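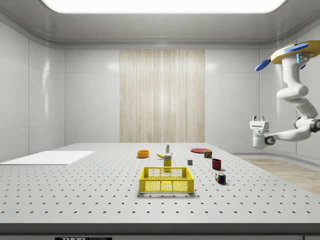
Praler and Utmont to fund joint research unit on regional trade and monetary policy

Praler, the economic research institute, and the Utmont School of Economics have agreed to set up a joint research unit on trade finance and the transmission of monetary policy in small open economies. The unit will begin work in September and will be based at Utmont's Drullach campus.

The agreement runs for four years. Praler will meet the cost of two senior research posts and Utmont will provide office space, library access and administrative support. A further four doctoral places will be offered through Utmont's existing graduate programme, under its usual entry rules.

Research programme

Work in the first year will cover the effect of policy rate changes on the price and supply of short-term export credit. The unit will use a panel of 54 banks, compiled by Praler from published accounts and supervisory returns. Later work will deal with exchange rate pass-through to import prices, and with the treatment of trade credit in balance of payments statistics.

Results will be issued as working papers in the Cordier series, which Praler has published jointly with other institutes in the past. Data and code will be released with each paper, except where supervisory returns are covered by confidentiality terms. In those cases the unit will publish aggregate tables and a note on method.

Governance

The unit will report to a scientific council with equal representation from both institutions. The council will approve the annual work plan, review draft papers before release and appoint external referees. Neither funder will have the right to delay or withhold publication. Research staff who hold advisory roles at central banks or finance ministries will be required to declare them in each paper.

Applications

Details of the senior posts and doctoral places will be published on the Utmont website. Applicants for the senior posts should hold a doctorate in economics or statistics and have experience of working with bank-level data. Enquiries should be sent to the Praler press office.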